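사회복지실천기술론 5주차 강의노트
주제: 가정방문과 초기면접
2025년 3월 20일

지난주 못한 거부터. 비자발적 클라이언트 유형은 교재로 대신함. 읽어올 것. 시험에 나옴.

오늘 범위: 방문 전 준비, 문 앞에서, 면접 진행, 종결 멘트, 방문 후 기록은 조금만(다음주에 길게 함). 사례는 지난 학기랑 같은 릴스테드(Lillstead) 사례. 유인물 없는 사람 앞에서 가져갈 것.

1. 방문 전

의뢰서 먼저 읽기. 당연한 말 같지만 현장실습 나가면 의외로 안 읽고 감. 의뢰 사유랑 의뢰자의 해석을 분리해서 메모. "집안이 엉망" 이건 해석. "싱크대에 설거지가 쌓여 있었다" 이건 관찰. 둘 다 적되 칸을 나눌 것.

전화 약속. 세 가지는 꼭 말함. 누구인지, 왜 가는지, 얼마나 걸리는지. 시간은 30분이라고 했으면 30분에 일어날 준비. 더 필요하면 그 자리에서 다시 물어봄. "조금만 더 얘기해도 괜찮으세요?" 허락 없이 늘어지면 다음 방문 때 문이 안 열림.

가족 구성 확인. 집에 누가 있을지. 통역 필요한지. 아동이 통역하게 두지 말것. 급하다고 열 살짜리한테 엄마 병원 얘기 옮기게 하는 경우 아직도 있음. 전화통역이라도 잡기.

안전. 동료한테 주소, 예상 종료시각 남기기. 끝나고 연락. 연락 안 오면 누가 어떻게 할지도 정해놓기. 신발은 벗기 편한 걸로.
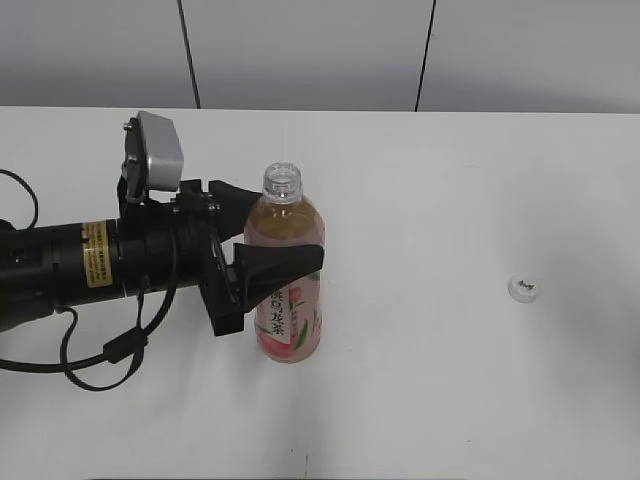 2. 문 앞에서

신분증은 묻기 전에 보여줌. 이웃 있는 복도에서 기관명 크게 말하지 않기. 이거 실습일지에 해마다 나옴. 아파트 복도식은 소리 다 들림. "어제 통화드린 아무개입니다" 정도면 충분.

들어가도 되는지 묻고, 어디 앉을지도 묻기. 빈 의자라고 그냥 앉지 말 것. 할아버지 자리일수도 있음. TV 켜져 있으면 끄라고 하지 말고 소리 줄여도 될지 묻기.

거절당하면? 밀어붙이지 않음. 명함이랑 짧은 쪽지. 쪽지에도 사유는 안 씀. 언제 다시 연락할지만. 거절도 기록함. 단 "비협조적"이라고 쓰면 감점. 그날 오지 말라고 했다, 가 사실이고 비협조적은 우리 입장임.

아동보호 건은 절차가 다름. 거절돼도 그냥 돌아오면 안 되는 경우 있음 → 슈퍼바이저한테 바로 전화. 9주차에 따로 다룸.

3. 면접 진행

첫 질문은 넓게. "요즘 지내시는 건 어떠세요" 괜찮음. "문제가 뭐라고 생각하세요" 별로. 시작부터 문제 있는 사람 만드는 거.

릴스테드 사례에서 실습생 아메를리 프림퐁(Amerley Frimpong)의 녹취록 일부. 본인 동의 받고 씀.

면접자: 혼자 다 하시려면 힘드시겠어요.
어머니: 힘들다고 한 적 없는데요.
(침묵)
면접자: 제가 먼저 짐작해서 말했네요. 하루가 어떻게 돌아가는지 들려주시겠어요?

여기서 볼 거. 첫 반응은 공감처럼 들리지만 추측. 어머니가 바로 막음. 그 다음이 좋음. 사과 길게 안 하고 짧게 인정, 바로 열린 질문. 침묵도 안 채움. 침묵을 못 견디고 조언으로 메우는 게 초보자 제일 흔한 실수. 나도 했음.

질문 순서 정리:
하루 일과 → 도움 되는 사람 → 걱정되는 것 → 바라는 것
돈 얘기는 뒤로. 단 어머니가 먼저 꺼내면 바로 따라감. 순서 지키려고 말 끊지 않기.

양식은 톨보넨(Toivonen) 초기면접지 씀. 수정: 토이보넨. 칸 16개인데 첫 방문에 다 채우려고 하지 말 것. 취조가 됨. 급한 칸만 채우고 나머지는 다음에 묻는다고 말씀드리기.

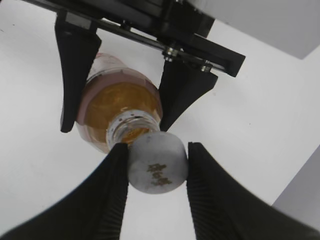 질문: 면접 중에 메모를 해도 되나요?
답: 먼저 양해를 구하고, 무엇을 적는지 말씀드린 다음에 하면 됩니다. 날짜, 약 이름, 전화번호처럼 틀리면 안 되는 것만 적고 나머지는 나와서 바로 정리하세요. 보여달라고 하시면 보여드릴 수 있게 쓰는 게 기준입니다.

노트북은 첫 방문엔 비추. 화면이 둘 사이를 막음. 기관에서 플레쿠보(Flekuvo) 태블릿 입력 요구하는 곳은 어쩔 수 없는데 무릎에 눕혀놓고 쓸 것. 서명받을 때만 건네기.

4. 강점 찾기, 근데 과장 말고

강점관점 배웠다고 다 칭찬하고 오는 학생 있음. "정말 대단하세요" 세 번 나오면 상대도 안 믿음. 구체적으로. 아이가 학교 빠진 날이 없다, 월세 밀린 적 있는데 집주인이랑 직접 얘기해서 미뤘다. 이런 게 강점. 칭찬 아니고 확인.

반대로 위험요인을 강점으로 덮지도 말 것. 둘 다 적는다. 같은 쪽에 적는다.

빈곤이랑 방임 구분. 난방이 안 되는 집에서 애가 외투 입고 있으면 부모가 방임한 건지 가스비를 못 낸 건지. 물어봐야 암. 안 물어보고 쓰는 기록이 제일 무서움.

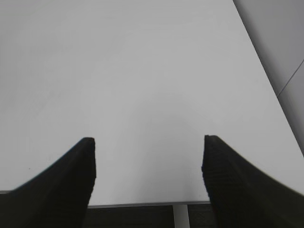 5. 마무리

끝나기 5분 전에 예고. 갑자기 일어나면 제일 중요한 얘기가 현관에서 나옴(문고리 고백이라고들 함). 예고해도 나올 때 있음. 그럼 다시 앉아도 되냐고 묻거나 다음 약속을 앞당김. 위험한 내용이면 무조건 그날 다룸.

약속한 것 되풀이. 내가 할 일 / 가족이 할 일 / 언제까지. 못 지킬 건 말하지 않기. "알아볼게요"도 약속임. 알아봤는데 안 되면 안 된다고 전화해야 됨.

비밀보장 한계는 시작할 때 말하고 끝날 때 한번 더. 처음엔 긴장해서 잘 안 들림.

6. 방문 후 (짧게)

당일 기록. 하루 지나면 말이 내 말로 바뀜. 직접 인용은 따옴표, 기억 안 나면 따옴표 쓰지 말기. 본인이 읽는다고 생각하고 쓰기.

조별 역할극

세 명씩. 면접자, 어머니, 관찰자. 돌아가면서 다 해볼 것. 어머니 역은 플루르코다흐(Plurkodach) 카드 한장 뽑고 내용 안 보여주기. 관찰자는 열린 질문, 닫힌 질문 수만 표시. 평가 멘트 금지. 끝나고 어머니 역이 먼저 말함. 어느 대목에서 입 닫고 싶었는지.

작년 조에서 나온 얘기. 관찰자가 고개 끄덕이는 바람에 어머니 역이 관찰자 보고 말함. 관찰자는 좀 떨어져 앉기.

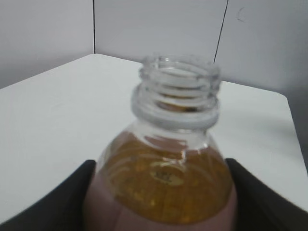 사회복지학과 | 실천기술 교과 공지

과제: 역할극 성찰문. 두 쪽 이내. 잘한 점 나열 말고, 막혔던 대목 하나 골라서 그때 한 말을 그대로 적고 다시 한다면 뭐라고 할지. 다음 시간 시작 전까지 제출. 메일 제출 안 받음, 학과 게시판으로.

강의실은 다음주도 101호. 엘리켐 안난(Elikem Annan) 조교가 출석이랑 과제 문의 받음. 1월 계절학기에 실습 선이수한 사람은 방문기록 한 건 익명처리해서 가져오면 역할극 과제 대체 가능. 이름만 지운다고 익명 아님. 동네, 학교, 직장, 병명 조합으로 다 알아봄.

읽을거리: 교재 6장 앞부분. 기록 파트는 건너뛰어도 됨. 다음주에 같이 봄.

녹취록 뒷부분은 게시판에 올려둠. 외부 공유 금지, 인쇄한 건 수업 끝나고 회수.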